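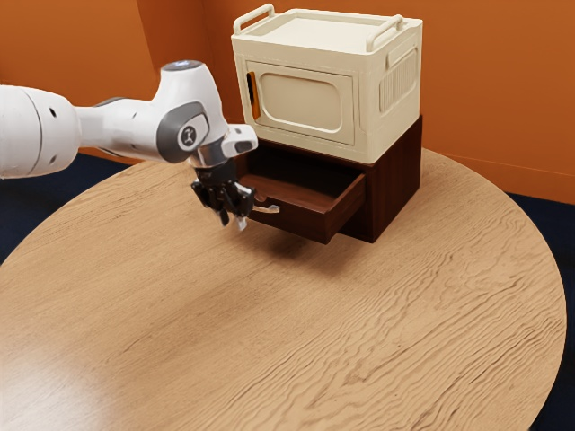

I've spent most of August trying to decide whether a two-finger gripper with linkages is any better at drawers than the plain parallel one I've had bolted on since last year, and I'm less sure now than when I started. The supplier (Soltetel, a small outfit, very quick with email until you ask for something in writing) says the linkage version is "more forgiving on handles". Forgiving of what, they don't say. So I did what everyone does these days and ran it in a simulator first. The drawer in my test cabinet has a curved metal handle fixed towards the left of the front, with the gripper coming down beside it from the left, and that is as awkward an approach as I could think of without being unfair.

The simulator is Mollonwood, which Koen Hendriks talked me into after I complained once too often about the one I was using before. It looks lovely. The wood grain is better than on my real table. I mention it because I think good looking simulators get believed more than they should be, and I include myself. When I was running an old thing with grey boxes and a green floor I never once thought "well, that's settled then". Give me orange walls and a nice soft shadow under the drawer and I start nodding along.

Anyway, the numbers. The linkage gripper did 900 attempts at the handle in simulation and managed 848. I left it going overnight and had a very good breakfast on the strength of it.

Then I took it over to Alun Harries's workshop in Kneath, where the real arm lives, and did 20 attempts on a real drawer. It managed 11.

Twenty isn't many, I know. Siwan Jarman has already written to tell me so, at some length, and she's right that I can't put a proper figure on anything with that few tries. But I don't need a proper figure to see that something which works nearly every time in one place and a bit over half the time in another has a problem somewhere. The question I can't answer is whether the problem is the gripper, the simulator or me.

Some candidates, in the order I thought of them:

Friction. The handle in Mollonwood has whatever friction Koen put in when he built the cabinet, and when I asked him he said he'd used the default. The default for what? A metal handle is a slippery thing. Ours at Kneath is also a slightly greasy thing. I dropped the friction to a third and ran it again for an hour and it did get worse, though nothing like as bad as the real one.

The pull. A simulated drawer slides out dead straight on perfect runners. Alun's drawer came out of a kitchen and it goes crooked if you tug it off centre, which with a handle set over to one side is what you are always doing. Most of my failures were this. The fingers had hold of the handle perfectly well, the drawer jammed, and then the fingers came off. I would have counted that against the gripper if I hadn't been standing next to it.

The script. My approach move is written by hand and it's always the same one. I've got used to how the old gripper behaves and I may well have written something that suits it. Beca Morris read through it and found that I was closing the fingers a touch early, before the wrist had stopped moving. In simulation this makes no difference at all. On the real arm you can hear it.

So has the linkage gripper been shown to be more forgiving? No. I haven't put the old gripper through the same real drawer yet, so I have nothing to hold it up against. I had assumed I knew how the old one did, and when I went back to my notes there was one line from the winter saying "drawer fine". Not much of a baseline.

What I will say for it is that the fingertips get in behind a curved handle more easily than the flat pads on the old one, and it weighs less than I feared. What I'll say against it is the play in the joints. Hold one finger still and wiggle the other and you can feel it. Soltetel say it beds in. I asked whether it beds in or wears out and have had no reply so far.

I'm also going off the idea of using the simulator to choose hardware at all. It has been very good for catching stupid mistakes, such as the afternoon I had the wrist turned the wrong way round and drove the fingers into the front of the cabinet over and over. For that I'd recommend it to anyone. For telling two similar grippers apart, when the whole difference between them is in small slips and rubs, I think I'm mostly measuring Koen's default settings. He disagrees and has promised me a handle with "proper contact". We'll see.

Next is the old gripper on the Kneath drawer, same script with Beca's fix in, same number of tries. Siwan Prydderch has offered to do the counting so that I can't be generous with the borderline ones. Alun wants to wax the runners first. I've asked him not to.

Older post: The Plallgate controller, three months in

Home Posts Workshop notes Parts I regret About

Contact me by email | © All words my own | Back to top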